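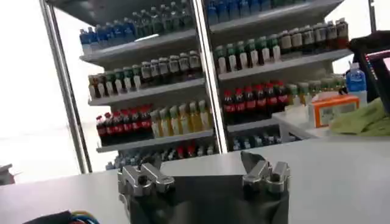

*Pince ouverte devant un rayonnage de bouteilles.*

# Kostcombe : le préavis de manifestation à l'épreuve du calendrier

Le règlement municipal de Kostcombe sur les rassemblements tient en 11 articles. Le texte, entré en vigueur en novembre, soumet tout cortège de plus de 300 personnes à une déclaration préalable comprenant l'itinéraire, les horaires, l'identité de deux responsables et un plan d'encadrement. En deçà du seuil, une simple notification suffit, sans accusé de réception.

La première contestation sérieuse porte sur ce seuil. Le règlement ne précise pas si l'effectif retenu est celui qu'annoncent les organisateurs, celui que prévoit l'administration ou celui que l'on constate sur place. Dans le premier cas, la déclaration relève de la bonne foi du déclarant. Dans le dernier, une manifestation notifiée régulièrement peut devenir irrégulière en cours de parcours, du seul fait de son succès.

Le collectif Lestent, qui avait appelé à défiler contre la fermeture du dépôt de bus de Catacutan, en a fait l'expérience. Il avait notifié un rassemblement statique sur la place du dépôt. L'affluence a conduit la police municipale à requalifier l'événement en cortège, puis à dresser procès-verbal à ses deux responsables pour défaut de déclaration. Le collectif a saisi le juge administratif en référé et demandé l'annulation du texte au fond.

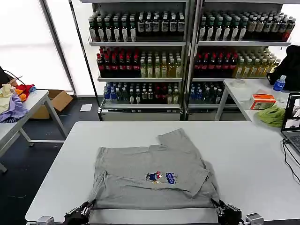
Sa requête invoque deux moyens. Le premier tient à la compétence : la commune peut réglementer l'usage de la voirie, mais la police des réunions publiques relève de l'échelon régional, sauf délégation expresse. Or la délibération ne vise aucune délégation. Le second concerne la proportionnalité. L'article 2 permet de refuser un itinéraire en cas de « gêne significative » pour la circulation, notion que le règlement ne définit pas et dont l'appréciation revient au seul service de la voirie.

Imre Bodnár, juriste et auteur d'une note sur le dossier, juge le premier moyen fragile. « La commune soutiendra qu'elle n'a fait qu'encadrer l'occupation du domaine public. Le juge regarde l'effet de la mesure, et l'effet est mixte », résume-t-il. Il tient en revanche le critère de gêne pour difficilement défendable en l'état – tout cortège gêne la circulation, et l'adjectif ne fournit aucune mesure.

La municipalité fait valoir que les refus sont rares. Le registre tenu par le service de la voirie recense 131 dossiers, notifications et déclarations confondues, en comptant ceux qui ont été repris de l'ancien régime. Il ne distingue pas les refus des itinéraires modifiés à la demande de l'administration. Un organisateur qui accepte de quitter l'axe principal pour le boulevard extérieur y figure comme autorisé, sans autre mention. La rareté invoquée n'est donc pas vérifiable sur cette base.
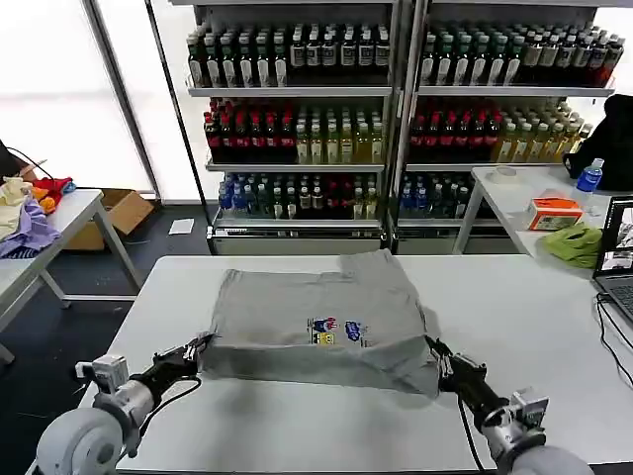

Reste la question des coûts. L'article relatif à l'encadrement met à la charge des organisateurs la fourniture des barrières lorsque le parcours traverse une voie de transit. Le syndicat Pledent, qui soutient la requête de Lestent, y voit une redevance déguisée. Les associations de taille modeste choisissent des parcours courts, en zone piétonne, loin des bâtiments administratifs auxquels leurs revendications s'adressent. La ville répond qu'un prêt de matériel est possible sur demande écrite – le formulaire correspondant n'était toujours pas disponible au guichet en décembre 2023.

Le juge des référés a refusé de suspendre le texte, faute d'urgence, sans se prononcer sur sa légalité. L'affaire sera donc examinée au fond. Dans l'intervalle, le règlement s'applique, et les deux procès-verbaux dressés à Catacutan restent en instance devant le tribunal de police, qui a décidé de surseoir à statuer jusqu'à la décision administrative.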